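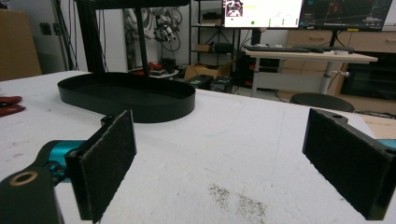 View from the hand-held gripper at one of our recording tables, with a black tray set out on the left.

Demonstration recorders wanted (part-time, fixed term)

Prollurex is looking for people to record everyday handling tasks with a hand-held gripper. The recordings are used to train a learning system that will later control a robot arm. The work is paid, on site at our Panton workshop, and open to people with no technical background.

What the work is

You hold the gripper in one hand and use it to do short jobs at a table: picking something up, putting it in a tray, turning it over, handing it across. A camera on the gripper records each attempt. One attempt usually lasts under a minute. You then reset the table, move the objects to a new starting position and do it again.

We need a lot of attempts at each job, done in slightly different ways. The current set, called Cirnine, covers 30 jobs and we want over 1,000 usable attempts for each of them. Attempts that go wrong are kept too, as long as they are marked correctly, so please don't apply thinking you have to be perfect at it. We do need people who will mark a dropped object as a drop at the end of a long shift.

A normal shift

Shifts are four hours, mornings or afternoons, with a paid break in the middle. You will be given a job sheet at the start showing the objects to use and where they may go. Recorders work in pairs. One handles the gripper and the other keeps the log, then you swap. Before you leave, you go through your log with the shift lead and flag any attempts you are unsure of.

You will be on your feet for much of the shift. Stools are available and some jobs can be done sitting down. The gripper has to be squeezed and held steady many times over, so tell us if you have had trouble with your wrist, hand or shoulder. It won't rule you out but we may suggest shorter turns or more time on the log.

What we are looking for

Steady hands and reasonable patience with repeated work
Able to follow a written sheet in English and keep a tidy log
Able to commit to at least 2 shifts a week
Aged 18 or over, with the right to work in the UK

Left-handed applicants are very welcome. Most of what we have so far was recorded right-handed and the balance needs correcting. Experience in packing, kitchen work, sewing, lab work or anything else done with the hands is useful, but please don't worry if you have none.

Pay and terms

Hourly pay, monthly in arrears, with holiday pay on top. Training is paid at the same rate and takes one shift. Contracts run from July 2022 until the end of January, with a possible extension if the second set of jobs goes ahead. We have 5 places. Travel costs are not covered, but there is a bicycle store and free parking behind the Hutchins building.

Recordings and privacy

The camera points at the table and the gripper, but it also picks up the room behind, and your hands and sleeves may appear. Sound is not kept. You will be asked to sign a consent form before your first shift, and you can ask for a copy beforehand. Please leave personal papers, bank cards and phones in the lockers - anything left on a table can end up in a recording.

How to apply

Send a short message saying which shifts you could do, which hand you would use and when you could start. A CV is optional. Address it to Braulio Serrano, who runs the recording shifts, through the contact form on this site. Questions about consent or how the recordings are stored should go to Abdelghani Belkadi using the same form.

We will invite suitable applicants to a trial session, which is paid. You will try two or three jobs with the gripper and see whether the work suits you. We reply to everyone, normally within a week.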